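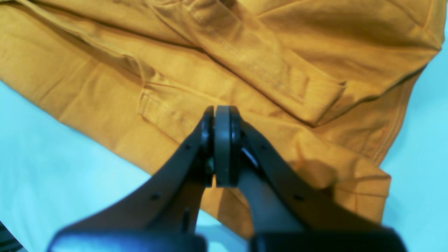
Household Textiles, Unit 6: Flattening, Folding and the Long Sleeve
Handout for the Nemorwood evening course
Notes by Hüsnü Taşdemir
12 min read
20 shares · 6 comments

Last week we got as far as sorting, and most of you now have strong opinions about socks. This week is folding. You have been folding clothes since childhood and will be annoyed to be taught it. So was I.

1. The crumple

Start every exercise from a crumple. Textbooks start from a shirt already lying flat, face down, sleeves out, which is like teaching someone to park by starting with the car in the garage. Getting to flat is most of the work.

A crumple has layers, and your first job is to decide which one is on top. Look for something you can name: a cuff, a hem, a seam, a neckline. A cuff is the best find, because it tells you which way the sleeve runs and the sleeve tells you where the shoulder ought to be. I say "ought to." Knit fabric has its own views.

Do not shake the garment out. Songül Kılıçarslan taught this unit before me and allowed one shake per person per evening, and by the second class people were saving theirs up. I have gone further and abolished it. Work on the table.

2. The surface

Use a table at about hip height with some drag to it. A very slick top lets the cloth travel while you smooth it, and you end up chasing a T-shirt toward the far edge. A tablecloth or a mat helps. Color matters more than people expect: plain and pale is best for bright garments, and black on black is for showing off.

Clear the part you are going to work on. Cords are the usual offenders. They hide under a hem, come along with the fold, and turn up in the drawer.
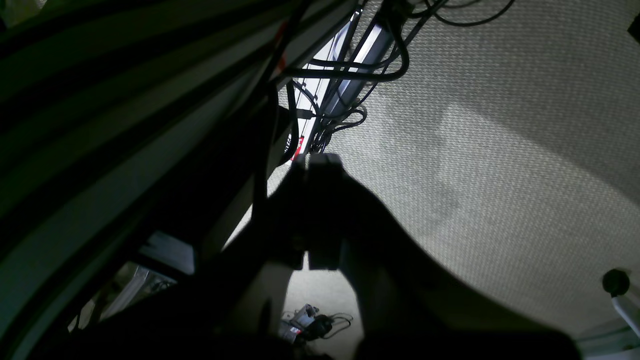 Striped fabric deserves a warning of its own. Stripes are wonderful for learning, since any twist shows up at once as a bend in the line, and they are terrible for morale for the same reason. If the stripes run at a slant to the table edge, turn the whole piece before you smooth anything. Then smooth along the stripe. Going across it drags the knit out of line, and you will be there until the building closes.

3. The Çınar fold (long sleeves)

Named for the street where Songül learned it, from an aunt who would not be argued with.

a. Garment face down. Smooth from the center outward with a flat hand.
b. Bring one side in to the middle, sleeve and all.
c. Lay the sleeve straight down over the body. If the cuff sticks out past the hem, fold it back on itself.
d. Same on the other side. It will not match the first. Carry on.
e. Fold up from the hem in thirds. Stop before the neckline.

Two students last term asked if they could roll instead. Rolling is covered in Unit 9, under luggage, where it belongs.

4. Plain cloth with heavy creases

Find the seam lines before you touch the creases. Both make ridges, and a beginner will spend a good while trying to flatten a seam. Pull gently at opposite corners, let go, and then press down with your palm. A flap that hangs over the rest gets opened first, otherwise you smooth a fold firmly into place and have to admire it for the rest of the week. 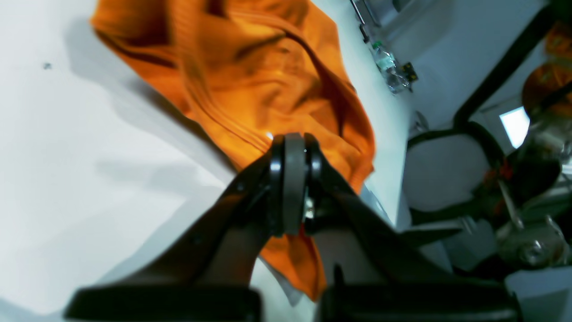

Fig. 2. Orange cloth on the white table, with deep folds and raised seam lines.

5. For next time

Fold up to 50 garments at home, any mixture, at least 12 of them with long sleeves. Write down which step went wrong most often. "All of them" was handed in last year and received partial credit.

Bring one fitted sheet. We will not be folding it, but you should start getting used to it.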